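Progress report to the Prolletdale Fund
Garment handling project, Biltgate workshop
Friday, April 21, 2023

Dear Salamatu,

Thank you for being so patient while we got this one together. You asked us to be plain about the stoppage, so I will start there and come to the happier news afterwards.

As you know, we record folding and picking with the hand-held grippers, and the Karar arm then learns from those recordings. We had 449 good recordings in hand when the arm began closing harder than it had been told to. On the worst occasion it kept squeezing after the release command and pulled a shirt, and the cloth under it, most of the way off the table. Ustyna Koval was standing next to it and pressed the stop button, which did its job. She wasn't touched, I am very glad to say, but she was closer than any of us would like, and we shut the arm down for nine days.

The fault was in the grip setting. After a software update the arm was reading finger opening on the old scale, so a gripper that was fully open looked to it as though it were still partly shut. Okoth, who supply the controller, confirmed this from our logs and sent a corrected version. We had skipped the slow-speed check after the update – a short job, and we should have done it. It is now a written step, and two people sign for it.

We have also moved the standing line back by 40 centimetres and put a second stop button on the far side of the table.

While the arm was off we carried on by hand, which kept the team cheerful and the numbers moving. We went back to soft, fuzzy surfaces and thin striped cloth, the pairing that has given us the most slips.

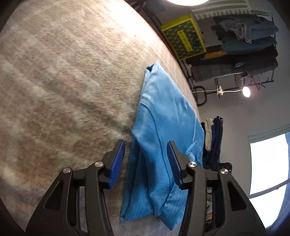
Hand-held gripper, fingers open, over a folded pinstriped garment.

The arm has been running again at reduced speed and has behaved itself so far. We would like to keep it slow until the end of next month, and I hope you'll agree that is sensible. It does mean the target of 1,000 recordings will slip to October. We are not asking for more money, only the extra time.

With warm thanks from all of us at Biltgate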